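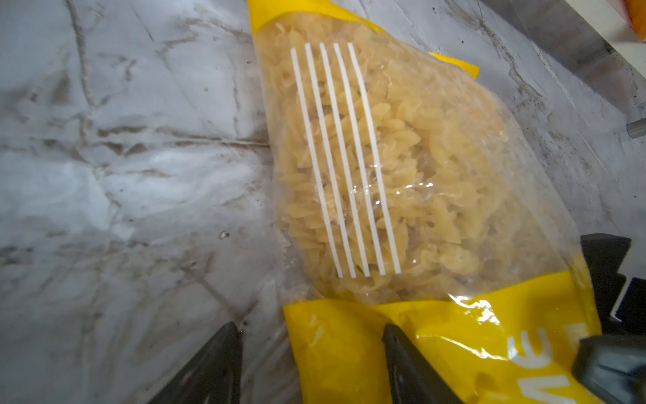
How long does dried pasta keep once you've bought it?

Far longer than the date suggests — a sealed bag in a cool dry cupboard is usually fine to eat well past its best-by, and what slips is flavor and bite more than safety.

That was the first thing I wanted to know when I started writing about pantries. The second was why mine had become a warehouse.

Quick background. I moved to Grellcombe two years ago, into an apartment with one tall cupboard and no drawers worth the name. Nearest big supermarket is out past the Skunmont exit. Bus every hour, last one back at an awkward time. So you stock up. Everybody here stocks up. You go for milk and come home with lentils.

Then in September the exit closed for bridge work and the whole town went a bit strange. Rice gone by noon. Flour gone. A man at the corner store bought all the canned tomatoes in one go and had to borrow the cart to get them home. I wasn't much better. I bought 11 bags of dried pasta in one week and told myself it was planning.

The bridge reopened. The pasta stayed.

So this is a piece about eating down a pantry, which is duller than filling one and a lot more useful. I gave it 27 days. Rules: fresh stuff allowed, milk and eggs allowed, nothing dry or canned comes in the door until something dry or canned goes out.

First week, easy. Smug, even. Chickpeas with garlic and the end of a jar of paprika. Bean soup. Bean soup again. Pasta with butter and black pepper, pasta with the good anchovies I'd been saving for guests who never seem to want anchovies.

Shape started to matter by the second week. I'd never cared much. But orecchiette holds onto things — peas, crumbled sausage, bits of broccoli cooked until they give up — and a twisty shape wants a sauce that clings. Thick tomato. Pesto if you have it. Put a thin broth on spirals and you get wet spirals. Meanwhile the long stuff, spaghetti and so on, went fastest, because it's what I cook when I'm tired, and I was tired.

Portions were the other lesson. I'd been cooking 200 grams for myself, by eye, for years. Bought a cheap scale, weighed it out, and was a little embarassed. Half that does a normal dinner if there's something green next to it. The bags suddenly lasted twice as long, which was not what I was after but fine.

Moths. Have to mention moths. If you see one small brown one drifting around the kitchen in the evening, go look at the flour. Then the oats, then the nuts, then the back of the shelf where the paper liner curls up. I lost a bag of cornmeal and half a box of couscous. Jars with a proper rubber seal after that, bought at Shabalala, the hardware place behind the station, where they sell them loose and let you match up your own lids.

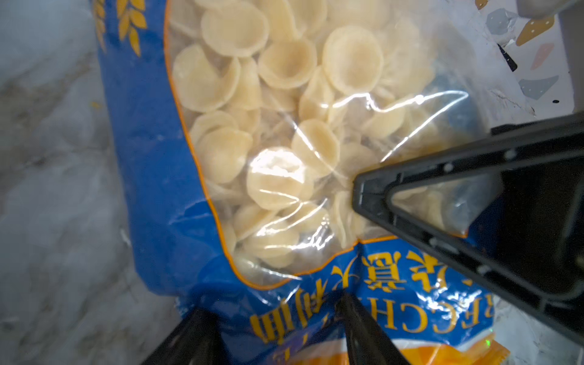
Third week was the hard one. All the fun food gone, and what's left is the stuff you bought for a single recipe. Pearl barley. A can of hearts of palm. Something called Tinerar, a spice paste I picked up at a street market and had been scared of ever since. Turned out very good. Smoky, a bit sour, terrific on roast carrots — finished the jar in four days and now I can't find another one.

Some things that worked, no particular order. A list taped inside the cupboard door, crossed off in pencil. Older stuff to the front, every time, even when you've got bags in both hands. One night a week where dinner has to start from whatever's been there longest. Soak the beans before bed or you wont do it.

Things that didn't work: an app. A color system. Making my sister guess.

By the end there was one shelf clear and another you could see the back of. Grocery bill was down too, though I spent some of it on cheese, and I'd do that again. I've kept the list going since. Still have two bags of barley if anybody in Grellcombe wants them — ring the bell, I'm on the second floor.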